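Grilby Allotment Association
Minutes of the meeting held on October 25, 2025

Present: Emil Moser (chair), Ingeborg Zwahlen (minutes), plot holders as per the signed sheet. Apologies: none received.

1. Minutes of the previous meeting
Agreed and signed.

2. Water supply
E. Moser reported that the stop valve at the Pronberg gate does not close fully. Grevetti have quoted for a replacement valve and 15 metres of pipe. Quote accepted. The supply will be turned off for the winter once the work is done — plot holders to empty their own butts and hoses.

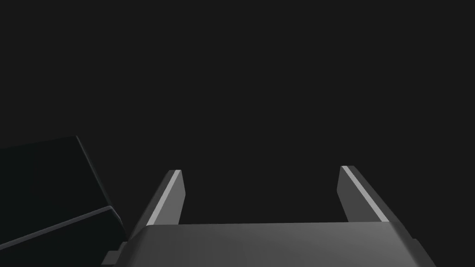 3. Waiting list
The list stands at 14 names. Plot 64 has been given up and will be split into two half plots. I. Zwahlen to write to the next names on the list.

4. Paths
The lower path remains soft after rain. Wood chip to be laid between the Kumsa fence and the tool store. Barrows must not be left on the path overnight.

5. Any other business
A request to keep hens on plot 2 was deferred — the lease wording needs to be checked first.

Next meeting: December, date to be posted on the gate.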